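PRESS RELEASE
For immediate release
4/15/26

Vikum opens Stondircombe desk to bring overseas tour groups to the valley

Vikum, the travel trade promotion firm, has opened a desk in Stondircombe to sell the valley and its surrounding villages to tour operators abroad. The desk is up and running now. First familiarisation trip for foreign buyers set for November.

The work is trade only. Vikum does not sell holidays to the public and has no plans to. It puts hotels, attractions and coach firms in front of the agents who build group programmes, gets the rates agreed, gets the paperwork into the right language, and chases the bookings afterwards.

Vikum already deals with over 655 travel agencies in eight countries. Most of them have never put Stondircombe in a brochure. A good many have sent coaches straight past it on the way to the coast, with a toilet stop if the town was lucky.

"We get asked for somewhere new every single week," said Rosalie Lehner, who runs the new desk. "Agents have sold the same loop for years and their repeat customers have done it. Stondircombe has the beds, it has the food, it has a decent coach park. What it hasn't had is anyone picking up the phone to the people who fill coaches."

Group stays in the valley came to 1,734 room nights last year by Vikum's own count of its member hotels. Nearly all in the summer. The firm wants the growth in the shoulder months, when rooms stand empty and kitchens are on short hours, and the November trip has been timed with that in mind. Buyers will see the place in the season they are being asked to sell.
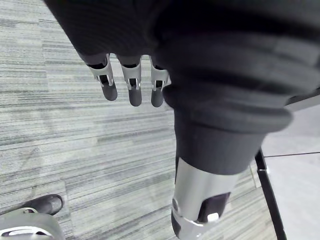

Three silver-jointed fingers with dark grey tips, over striped carpet.

Eight buyers will come on the first trip. They stay three nights at the Lowther, which has signed as lead hotel, with a trade supper on the second evening open to any local business that has joined the scheme. Places at the supper are limited so please reply early. Daytime visits still being fixed, the list will go out to members once confirmed.

What members get:

A page in the Vikum trade manual, translated, with net rates and group terms.
A place at the twice yearly buyer meetings.
Help with group menus, rooming lists and dietary requests.
Enquiries passed on the same working day, with one named contact at the agency.
Press and blogger visits, handled seperately from the trade trips.

Enquiries and rooming lists will run through Zurnov, the booking system Vikum uses with its agencies. Members do not need to buy anything or change there own system. They get a login and an email when something comes in. Hotels that would sooner work by phone can do so, the desk will key it in for them.

"Small places worry about it," said Lehner. "They think a group means fifty people at the door and a fight over single rooms. Plenty of our agencies send parties of fifteen or twenty. A guest house and the pub next door can take that between them, and we sort out who sleeps where before anybody gets on the plane."

Rates for next year should be with the desk before the November trip. Late rates can still go in the online manual but will miss the printed one. Attractions should send group prices, opening times for the winter and a note of how long a visit takes, as agents always ask. Coach firms: vehicle sizes and driver hours please, not just the day rate.

Businesses outside the town can join too, so long as a coach can reach them inside half an hour. Anyone not sure, ring and ask.

Further desks are being looked at. No places named yet and none will be until Stondircombe has a full season behind it.

ENDS

Notes to editors

Vikum promotes destinations, hotels and attractions to the overseas travel trade. Services cover sales representation, buyer trips, translation of trade material and press visits.

Rosalie Lehner is available for interview by phone or at the Stondircombe desk. Hotel photographs on request from the Lowther.

Media contact: Rosalie Lehner, Vikum, Stondircombe desk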